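Bistden Community College
Household Organisation 2, unit code 2909
Week 4 handout: Clearing and resetting a worktop
Room 851, bring last week's sheet

Carried over from last week
Didn't get to "homes vs parking spots". Doing it first. If you missed the drawer session the notes are on the Karunport page, scroll down past the assessment stuff.

Homes and parking spots
Home = where a thing lives when no one's using it. Parking spot = where it sits till someone walks it home. Most cluttered counters are all parking, no homes. Bowls and pans are the usual offenders. A pan left on the bench turns into a catch-all by the weekend: pens, elastics, dead batteries, a cloth.

Test for a parking spot: can you say what it's for in three or four words? "Stuff going upstairs" is ok. "Bits" is not.

Order of work
1. Walk past it once, hands in pockets. Look only.
2. Anything that could spill, leak or stain goes first.
3. Cloths and tea towels next. Straight to the wash or the rail. Not folded and put back where they were.
4. Writing things (pens, markers, pencils). One jar. Markers stored flat if you can, cap on properly.
5. Small loose pieces, i.e. game bits, building blocks, screws, pegs. Into a tray, don't decide yet.
6. Cords and power. See below.
7. Wipe. Back to front, wall edge first.
8. Only now put things back, and not all of them.

People always want to wipe at step 2. Don't, you'll do it twice.

The decide-later tray
Shallow, wide, strong colour. Colour matters more than you'd think, a small thing in a grey tray on a grey bench may as well be gone. Red or orange is good for most small parts. The one thing it's bad for is red things, obviously. Flat bottom, low front lip so you can get fingers in. Off the main surface if possible, on a stand or a low shelf, so it doesn't eat prep space.

One tray per room. Empty it at the end of the session, even if there's a single peice in it. Esp. if there's a single piece in it.

Stone and stone-look tops
Speckled surfaces hide crumbs. Also hide tiny screws, earring backs, rice. Get down level with the surface and look across it towards the wall, or run a flat dry hand over it. Damp microfibre, then dry. No vinegar on natural stone. If you don't know whether it's stone or engineered, treat it as stone.

The join at the wall gets missed nearly every time. Old toothbrush. White walls behind a counter scuff low down, just above the seam, so do that strip while you're there. Melamine sponge, light pressure, test a corner first.

Power on the worktop
Power strips: not near the sink, not under a tray, not under anything that drapes. Slack cord goes behind, not across the front. Check which plug is which before you pull any (label them, masking tape is fine). Cloths don't live on or beside a strip.
Keep 1000 mm of run clear for actual work. Measure it, don't eyeball it. Smaller kitchens, do what you can and write down what you got.

Pictures for the sorting exercise
Work in pairs, ten minutes, use the step numbers from the list above.
First: speckled top and the line where it meets the wall. Steps 7 and the wall seam.
Second: yellow block by itself in the red tray, tray up on its white supports. Step 5. Where would it go next?
Third: marker and striped cloth sharing the one round pan, power strip in front of the red-orange box with a black plug in the left end. Steps 3, 4 and 6, in which order?
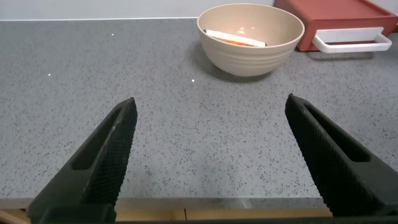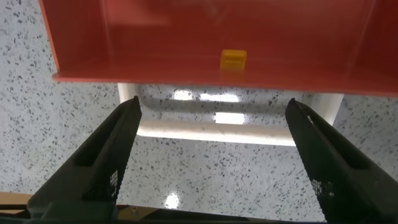
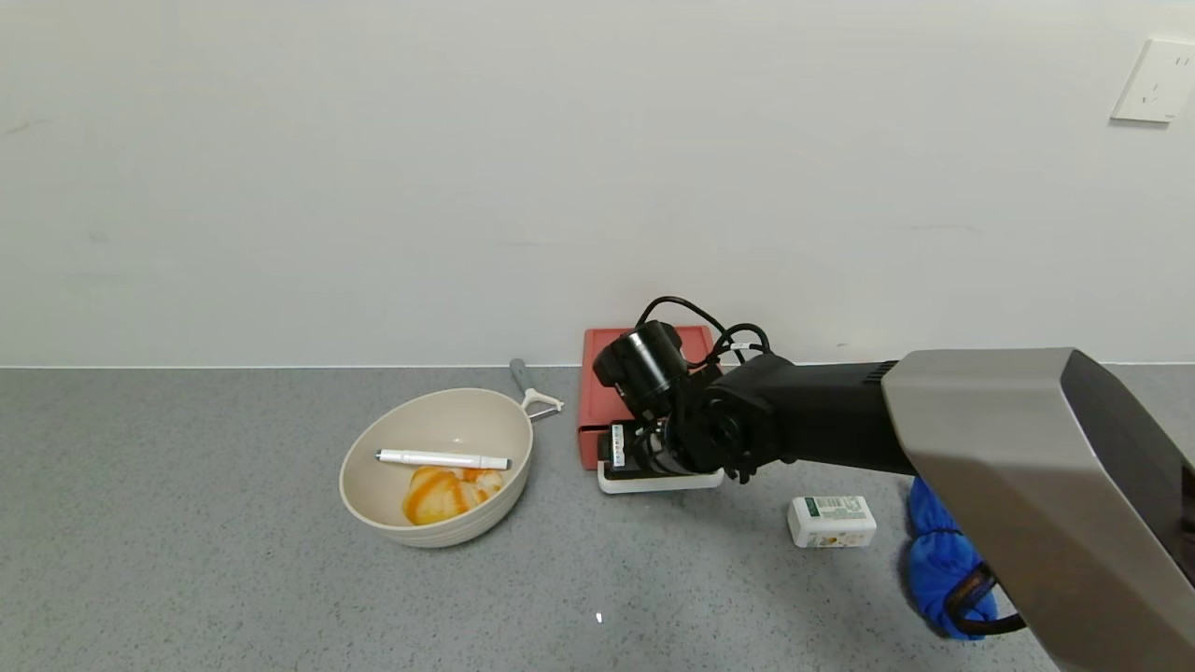
Things to argue about in your pair
Is the pan a home or a parking spot. If parking, for what.
Pen first or cloth first? The pen's lying over the cloth so the list order gets awkward. I'd lift the pen, cloth to the wash, pen to the jar, pan to the sink. Other answers accepted if you can back them up.
Does the strip stay on the counter at all. Depends what's plugged in, say what you'd check.
Flat top on the box = future parking spot. How do you stop it?

For next week
Read Nivmont reader p. 53 onward, the bit on shared surfaces. Skim the tables.
One counter or desk at home, do the full eight steps, time it, note which step took longest. Before and after sketch is fine, dosn't need to be pretty.
Zamora group swaps with us for the second hour, so sheets in before the break please. Bring a cloth and an old toothbrush.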